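# Puvon Rasell 2 Stage Vocal Preamp and Monitor Pedal

Every singer in a loud band has had the same argument with the same monitor wedge. The Rasell 2 is for the singer who'd like to stop having it. It sits on the floor next to the guitarist's forty-pound pedalboard, takes up about as much room as a paperback, and lets you hear yourself over a drummer who believes in himself.

Plug your mic into the left side and run the right side to the house. The headphone jack on the front feeds your in-ears, with its own volume knob, so whatever you do to your own mix stays between you and your eardrums.

**What the knobs do**

- **Gain** – how hard you're hitting it. Noon suits most voices. Three o'clock suits people who open with the big chorus.
- **Body** – adds low mids. Good for thin rooms and head colds.
- **Air** – adds top end. Also adds hi-hat, if you stand where singers usually get put.
- **Me** – more of you in the ears. We tried calling it Monitor Level. Every tester called it Me.

The footswitch kicks in a second stage with a little grit, for the verse where you want to sound like you've been up since Tuscaloosa. Hold it for two seconds and it mutes the house feed, leaving your ears live, so you can ask what key the next one is in without sharing the question.
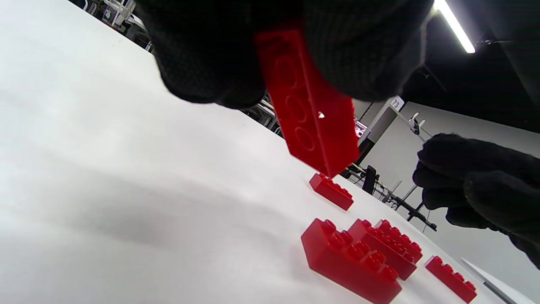

The case is folded steel with a powder coat that comes in black or a green we named Irska after a long meeting. The knobs are recessed below the top lip. Dorian Sabatier, who designed the circuit and still sings in a wedding band, wanted them where a dress shoe couldn't find them.

**Specs**

| | |
|---|---|
| Mic input | XLR, 48 V phantom, switchable |
| Outputs | Balanced XLR, 1/8" stereo headphone |
| Power | 9 V DC, center negative, 300 mA |
| Weight | 757 g |
| Price | $241 |

The power supply is included, which we mention because the last one wasn't and we heard about it. It won't run on a battery. Most pedalboard supplies will handle it, but check that the outlet you're using really gives 300 mA before you blame the pedal for humming.

**Goes with**

The Mersha clip puts the pedal on a mic stand at waist height, for keyboard players and anyone tired of bending down. It's sold separately and fits straight stands only.

Black ships now. Irska green is back in September.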